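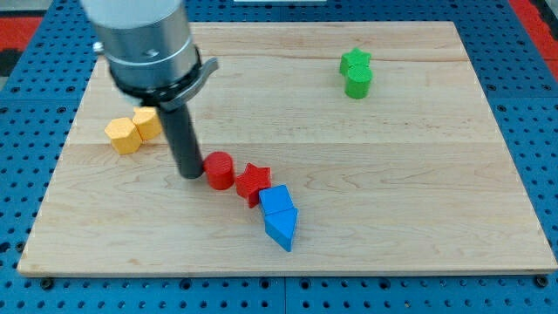 4. Connecting the Flolen fiber modem to your router

Before you start, check that the line has been activated. Stundus sends a text message when the Batthorpe exchange has finished the work on its side.

Caution: Do not look into the end of the fiber cable or the port on the wall box. Do not bend the cable into a tight loop.

1. Turn off the router and unplug any older DSL modem.
2. Remove the dust cap from the fiber port on the modem.
3. Push the green connector into the port until it clicks.
4. Plug in the modem and wait for the LINE light to stop blinking. The first start can take 8 minutes.
5. Run the network cable from LAN 1 on the modem to the WAN port on the router.
6. Turn on the router.

Note: LAN 2 is reserved for the phone adapter and carries no internet traffic.

4.1 Router settings

1. Open the router's settings page and select Internet.
2. Set the connection type to PPPoE.
3. Enter the user name and password from your Stundus welcome letter. Both are case sensitive.
4. Set the VLAN ID to 100 and save.

Kobzar routers fill in the VLAN ID on their own. Leave the field as it is.

4.2 Checking the speed

Test with a computer connected by cable. On the top plan, a result over 800 Mbit/s is normal. Wi-Fi results will be lower.

If the LINE light stays red, unplug the modem, wait two minutes and repeat from step 3 of section 4. If it is still red, see section 7, Line faults.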